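二月小结：手套、方块和一张铺花布的桌子

各位好，又到我写这一栏的时候了。上期有读者来信问，我们Wullia项目的“示范数据”到底是怎么攒出来的，是不是写几行程序让电脑自己生成就行？要是有这么省事就好了（我早就能按时下班了）！这期就专门聊聊这个。

我们想教会机器的，都是些家里天天要做的小动作：拿起一样东西，转个方向，放下，擦一擦桌面。人做起来根本不过脑子，可学习系统得看很多很多遍，而且要看不同的人做。每个人的手都不一样，有人喜欢用三根指头捏，有人一把抓，还有人拿起来以前先在桌上推一下。这些差别我们全都要，越杂越好。

到二月底，攒下来的片段一共1943条。我和Yuto Sugawara一条一条看过去，能直接用的有1233条，还有282条要重新标起止点，剩下的只好放弃。放弃的原因五花八门，最多的是手把方块遮得太严实，标记一个都认不出来，那段时间里方块的朝向就成了一笔糊涂账。Yuto看片段比我严得多，我觉得“差不多能用”的，他十有八九会退回来。吵了几回以后，我们定了个规矩：两个人意见不一致的，一律先放进待定文件夹，隔一天再看。说来也怪，隔一天再看，我多半会同意他。

这个月改动最大的是场地。以前都在Prurkusgate的小房间里录，灯光固定，背景是一面白墙，录出来干干净净，漂亮得很。结果模型一换地方就犯迷糊，换张桌布都不行！所以现在我们把桌子搬到大厅里来录，玻璃顶底下光线一天变好几回，旁边有人坐着聊天，桌布也特意挑了花的。Rattanakul那边的同事第一次看到样片，问我是不是发错文件了。没发错，就是要这样的。

手套也值得说两句。戴上以后手会显得笨，头几分钟谁都别扭，拿东西总是慢半拍。我们现在让每位参与者先随便玩一会儿，玩够了再正式开始，前面那段不计入。线的问题还没解决，连接盒周围总是缠成一团，我每天收工都要花不少工夫理线，第二天一早又是老样子。哪位有好办法，请一定写信告诉我，扎带和魔术贴就不用推荐了，都试过了。

每一轮的流程是这样的：先拿方块，慢慢转，让几个面都对着镜头露一露；再抓喷壶，换手，放回去；最后是布，摊开、叠起、揉成一团，随参与者高兴。布是最难的，每次揉出来的形状都不一样，标注的同学看到布就叹气。可我偏偏最喜欢看这一段，有的人会很认真地把四个角对齐，有的人团一团就往旁边一扔，性格全在里头了。
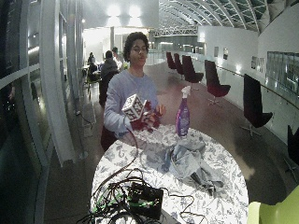
下个月的安排

三月我们打算再录100条双手配合的动作，重点是一手扶、一手拧。东西还在挑，Trollano答应借几样厨房用品过来，我列了张单子，目前最想要的是带旋盖的罐子，大小各来几个。

想来当参与者的朋友，直接回复这封邮件就行，写上方便的时段。上午十点和下午三点各有一场，左撇子特别欢迎，我们手头左手的片段实在太少了。袖口请别太宽，戴手套的时候会卡住。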